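Clurnby CAD Users Group
Minutes of the July meeting 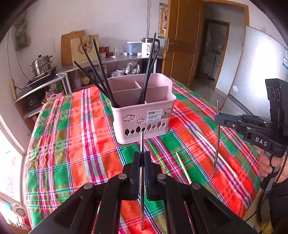
The meeting opened at 7 pm in the upstairs room at Clurnby Library, with 19 members present and apologies received from four. The first business was the choice of part for the beginners' modelling course, carried over from the previous meeting. The course outline calls for one household object that can be taken from sketch to drawing over the full set of evenings, and the bracket used until now was agreed to be too simple. Members settled on a utensil basket, along the lines of the pink plastic one with internal dividers and cloud and tree shapes cut out of its front. The dividers would cover ribs and patterns, and the cut-outs would give people practice with splines and closed profiles. A chopstick was proposed as the first-night exercise, being a single loft or revolve, and this was accepted.

Minutes of the previous meeting
Taken as read. One correction: the file naming rule applies to assemblies as well as parts. Accepted with that change.

Matters arising
The second projector has been repaired and is back in the cupboard. The group's shared drive has been tidied and now holds 1317 files, down from just over double that. Old exercise folders were moved to the archive. Anyone who can't find a file should check the archive before asking for a restore.
The letter to the library about the broken blind has not been answered. To be sent again.

Beginners' course
The course will run in six evening sessions. Draft order is sketching and constraints, extrudes and shells, ribs and patterns, lofts and sweeps, assemblies, drawings. There was a long discussion about whether constraints need a session of their own. Several members felt that most of the trouble people have later on comes from sketches that were never fully defined. Others thought a whole evening on it would put new people off. Agreed to keep constraints with sketching and to hand out a practice sheet.
The shell exercise will use a wall thickness of 2 mm throughout. Draft angle will be mentioned but not tested, as the mould tools module is not in the student licence.
Places will be capped at 29, the number of workstations in the training room. If more people apply, a waiting list will be kept and they will be offered first pick of the next intake.
Handouts will be printed in black and white. Colour copies will be on the shared drive.

Software versions
Files saved in the newer release won't open on the training room machines. This caused problems at the last workshop, where half the room could not open the starter assembly. Agreed that all course files will be saved in the older release, and that tutors will also supply a neutral STEP copy. Members who have upgraded at home were reminded to check this before uploading.
The library's IT staff have been asked for a date for the training room upgrade. No date has been given.

Parts library
The fastener library supplied by Pillai has been tested. Metric bolts and washers came in correctly. Some of the countersunk screws have the wrong head angle in the configuration table and should not be used until fixed. A list of the affected sizes will be put at the top of the folder.
A member asked whether the group should model its own set. It was felt this would take too long. Left with Pillai for now.

Finances
A quote from Cakar for a replacement 3D mouse and two graphics cards was tabled. The total comes to up to $2000 depending on which cards are in stock. Moved and seconded that the mouse be bought now and the cards held over until the upgrade date is known. Carried.
Annual fees are unchanged. Nine members have yet to pay.

Polum visit
The Polum sheet metal workshop has offered to show members its press brake and explain how it sets bend allowances. The visit will be on a Sunday morning. Closed shoes are needed and safety glasses will be supplied. Members are asked to bring a flat pattern of their own if they would like it checked against the shop's bend tables. Car pooling from the library car park can be arranged by email.

General business
A member showed a top-down assembly for a garden gate and asked for help with circular references. The hinge layout was moved into a skeleton sketch during the meeting and the assembly rebuilt without errors.
The practice of leaving suppressed features in shared files was raised again. Members are asked to delete them or add a comment in the tree.

Action items
Convenor: resend letter about the blind; confirm visit date with Polum.
Tutors: constraints practice sheet; basket drawing with all dimensions; STEP copies of starter files.
Librarian: list of affected countersunk sizes.
Treasurer: order 3D mouse; fee reminders.

The meeting closed at 8.50 pm.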